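# Pourquoi le thé colore-t-il l'eau ?

Une feuille de thé séchée contient des substances qui se dissolvent dans l'eau. Certaines donnent la couleur, d'autres le goût. Les tanins, par exemple, laissent une sensation un peu râpeuse sur la langue. Quand on verse de l'eau chaude sur les feuilles, ces substances quittent la feuille et passent dans l'eau. Cette opération s'appelle l'**infusion**.

La température compte. L'eau est faite de molécules, des particules bien trop petites pour être vues. Plus l'eau est chaude, plus elles s'agitent, et plus l'infusion est rapide. Dans l'eau froide, elle se fait aussi, mais il faut attendre des heures.

## La forme de la théière

Une théière comporte un corps, un couvercle, un bec et une anse. Un corps arrondi a peu de surface pour le volume qu'il contient — la chaleur s'échappe donc lentement. Le couvercle retient la vapeur, et son bouton permet de le soulever sans toucher la partie chaude.

L'anse est écartée du corps. L'air qui passe entre les deux conduit mal la chaleur. La soucoupe, elle, recueille les gouttes.

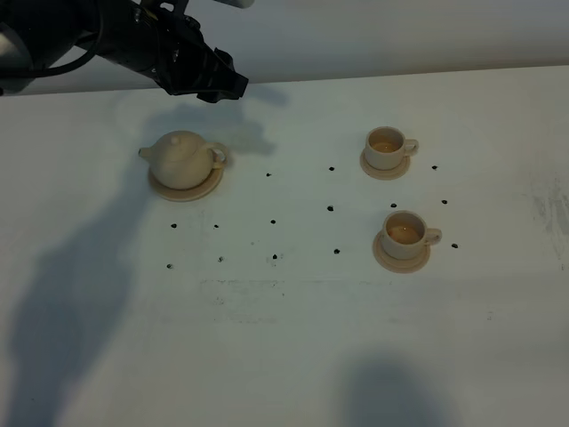

Une tasse peu remplie refroidit plus vite qu'une tasse pleine, car elle contient moins de chaleur à perdre.

## À essayer avec un adulte

1. Verser de l'eau froide dans un verre et de l'eau tiède dans un autre.
2. Mettre un sachet de thé dans chacun, sans remuer.
3. Comparer les couleurs au bout de 3 minutes, puis de 30.

Noter les résultats dans un tableau à 2 colonnes.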